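**Ticket 306 – Thermostat drops off Wi-Fi overnight**

Opened 10/09/2020 by Isamu Yagi, Ekville office
Status: open, waiting on Dovon

The Kesness thermostat on the second floor loses its connection every night and comes back when someone restarts it. Heating still follows the last saved schedule, so this is an annoyance more than an outage.

Tried so far:

- Restarted the router. Same result the next morning.
- Moved the thermostat to the 2.4 GHz network. It stayed up one night, then dropped again.
- Updated the firmware from build 298. The update finished but the drops continued.

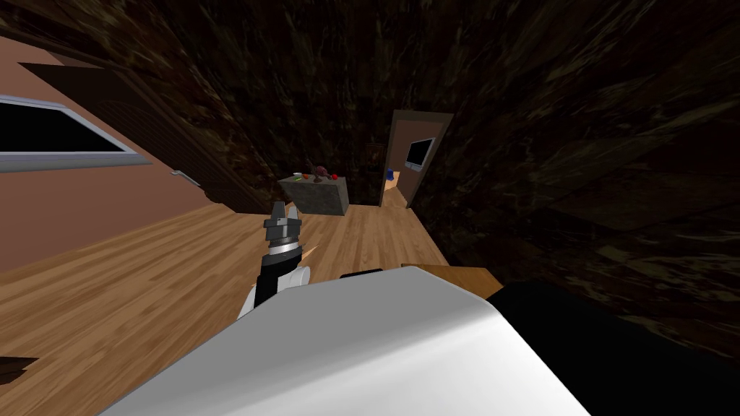
The log shows 3 failed attempts to renew the address, then nothing until the restart. Lease time on the router was set to 18 hours. I raised it to a week and gave the thermostat a fixed address.

**Update**

Two nights without a drop, then it went offline again. The router still listed it as connected – the app did not. Cassim confirmed the account is fine on their side.
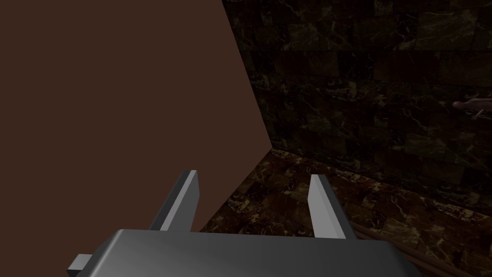
I turned off band steering and left the fixed address in place. Dovon wants the full log from the next drop before they will send a replacement. Please don't restart the unit if you find it offline. Message me first so I can pull the log.

– Isamu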